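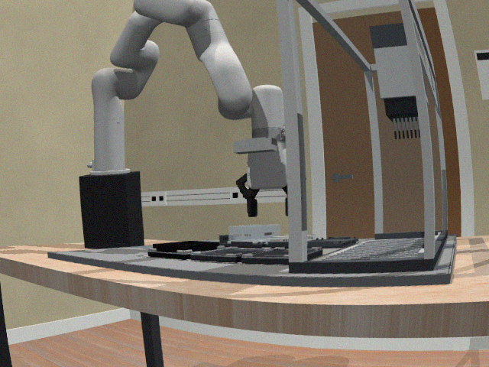
Buenas tardes a todos. Quiero pintar a la cal el pasillo y el comedor de una casa de pueblo y, antes de comprar el material, prefiero preguntar a personas que ya lo han hecho. La casa tiene muros de piedra, revocados en algún momento con cal y, en varias zonas, reparados con yeso. Encima hay pintura plástica, por lo menos dos manos, que se levanta sola cerca del suelo. El color que busco se parece bastante al de esa pared del fondo, un beige que tira al oliva, irregular, con manchas, y me gusta cómo queda al lado de una puerta marrón, porque mis puertas también son marrones y no tengo intención de cambiarlas. He leído muchas recetas y se contradicen entre ellas.

Mis dudas son las siguientes:

¿Debo quitar toda la pintura plástica, o es suficiente quitar la que está suelta y aplicar una imprimación?
¿Las manchas se consiguen con la brocha, o hay que mezclar dos tonos?
¿Cuánto pigmento admite la cal sin que después manche la ropa?

Les pido disculpas si uso mal alguna palabra técnica. El español no es mi primera lengua y el vocabulario de la construcción lo he aprendido de los albañiles, que no siempre usan las mismas palabras que los libros.

Un saludo,
Declan Carroll

Publicado el 17 feb 2021 en Paredes y revestimientos

calyarena
Bienvenido, Declan. Escribes mejor que la mitad del foro, no te preocupes.
A lo tuyo. La plástica fuera, toda. La cal necesita un soporte que chupe, y encima de plástico se queda como una cáscara. En los bajos, donde ya se te levanta, tienes humedad que sube por el muro y que no encuentra salida. Rasqueta, agua caliente, paciencia, y si hay zonas rebeldes, decapante en gel. Yo en mi casa estuve dos inviernos con eso.

marisa_teruel
No estoy de acuerdo con lo de toda. En la parte alta, si está bien agarrada y no hay humedad, hay imprimaciones minerales con árido de cuarzo que dan agarre. Yo usé la de Wodov en un dormitorio y ahí sigue. Ahora bien, en los bajos ni se te ocurra.

calyarena
Marisa, ahí sigue porque es un dormitorio interior con calefacción. Este hombre tiene un muro de piedra. Y al final lo que tienes es una pared que no transpira con un acabado bonito encima. Para eso compras pintura con efecto y acabas antes.

marisa_teruel
Pues no todo el mundo quiere pasarse dos inviernos rascando, Paco.

Declan Carroll
Muchas gracias a los dos. Entiendo las dos posturas. Creo que voy a separar el trabajo: en el pasillo, donde el muro da al exterior, quitaré todo. En el comedor hay un tabique interior que está completamente seco, y allí podría probar la imprimación.
Tengo otra pregunta. En las reparaciones de yeso, ¿la cal agarra? Un vecino me dice que sí y otro me dice que se cae en un año. Los dos lo dicen con mucha seguridad.

tabiquero
Agarra mal. Si son parches pequeños y el yeso está sano, lo puedes lijar un poco y darle una mano muy diluida primero. Si son parches grandes, pícalos y rehaz con mortero de cal. Además el yeso absorbe distinto y se te va a marcar el parche en el color, más claro o más oscuro según el día. En un acabado con manchas se disimula algo, pero los bordes rectos se ven siempre.

Sobre el color: para un beige oliva yo tiraría de ocre amarillo como base, un poco de tierra verde y una puntita de sombra natural. El negro ni lo toques, que te lo agrisa.

nuria.estuco
Confirmo lo de la sombra natural. Añado unas cosas que se suelen olvidar:

Los pigmentos tienen que ser resistentes a la cal. Óxidos y tierras, bien. Los tintes universales de bote, depende, y muchos verdes orgánicos se comen solos.
El pigmento se moja antes, en agua, y se deja de un día para otro. Si lo echas en polvo quedan puntitos que revientan al pasar la brocha y te dejan una raya.
El color en el cubo es mucho más oscuro que en la pared seca. Haz muestras en la propia pared y espera varios días.
Prepara de golpe todo lo que necesites para una estancia. Repetir un tono exacto es casi imposible.

En cuanto a las manchas, no necesitas dos tonos. Con brocha ancha de cerda natural, cruzando las pasadas y dejando la capa muy aguada, salen solas. Si quieres más contraste, la última mano la das con el mismo color rebajado.

Declan Carroll
Nuria, su respuesta es exactamente lo que necesitaba. Ayer preparé una muestra demasiado oscura y casi la tiro, y ahora comprendo que debo esperar.
¿Podría indicarme una proporción de pigmento? En el saco de Tuvby pone que no se supere una cantidad, pero la etiqueta está mojada y no se puede leer la cifra.

nuria.estuco
Para pared entera yo pongo 30 gramos por kilo de cal en pasta para tonos claros como el tuyo. Aguanta más, pero cuanto más pigmento, más se suelta al roce. En un pasillo, donde todo el mundo arrastra el abrigo, me quedaría ahí. Apunta los gramos de cada tierra en un papel, y que no sea el mismo papel donde pones la brocha.

rodapie77
¿Y por qué no compras la cal ya coloreada? Podby tiene una carta con dos o tres olivas bastante decentes y te ahorras los inventos. A mí me pidieron 300 euros por lo que necesitaba para salón y entrada, y quedó uniforme.

calyarena
Uniforme es justo lo que no quiere. Y 300 euros por cal con agua me parece un atraco.

rodapie77
Cal con agua, pigmento, molienda, bote y alguien que te coge el teléfono cuando algo sale mal. Cada uno valora su tiempo como quiere.

marisa_teruel
En eso le doy la razón a rodapie. Si es la primera vez, al menos una estancia con producto preparado, y así sabes cómo se tiene que comportar.

Declan Carroll
He pedido dos presupuestos para que puedan comparar. Una empresa de restauración, Mac an tSaoi, me pide 885 euros por el pasillo, con el decapado y tres manos incluidos. El material para hacerlo yo me costaría 200 euros, sin contar la brocha buena. La diferencia es grande, pero reconozco que el decapado es la parte que me da miedo.

tabiquero
885 con decapado no es caro, pregunta si incluye picar los yesos. Lo normal es que no y que aparezca luego como extra. Que te lo pongan por escrito.

calyarena
Por una vez coincido con el tabiquero. Si te incluyen los yesos, que lo hagan ellos. Y si no, hazlo tú, que con rasqueta no se ha muerto nadie. Gafas siempre, eso sí, y guantes. La cal en el ojo es de hospital.

Declan Carroll
He llamado. El picado de los yesos no está incluido, como decía tabiquero. Así que he decidido hacer el pasillo yo mismo y empezar por el trozo que está detrás de la puerta del comedor, porque allí se verá menos si me equivoco.
Me queda una duda de color. Las puertas tienen un marrón bastante cálido. ¿Creen que el oliva debería ser más amarillo o más gris para que no parezcan rojizas?

nuria.estuco
Al lado de un verde, un marrón cálido siempre va a parecer más rojo. Si te molesta, sube el ocre y baja la tierra verde. Si te gusta ese contraste, déjalo. Pinta la muestra pegada al marco, no en mitad del muro, y mírala por la mañana y con la luz encendida.

marisa_teruel
Y tapa la puerta entera, no solo el borde. La cal salpica muchísimo y en la madera barnizada deja un velo blanco que cuesta quitar. Vinagre rebajado, si te pasa, y aclarar.

calyarena
El vinagre en la madera con cuidado, que también se come el barniz viejo.

olivar_bajo
Una pregunta aprovechando el hilo. ¿Se puede dar cal en agosto? Tengo la casa libre solo ese mes.

nuria.estuco
En interior sí, con las persianas bajadas y mojando bien la pared antes de cada mano. Si seca demasiado rápido no carbonata y se te queda en polvo. En fachada a pleno sol, no.

Declan Carroll
Gracias por la idea de la muestra junto al marco. He hecho tres, una con más ocre, una con más tierra verde y una intermedia. De momento las tres me parecen iguales, pero todavía están húmedas. Volveré a escribir cuando hayan secado del todo.

rodapie77
Si al final te hartas, la carta de Podby sigue existiendo.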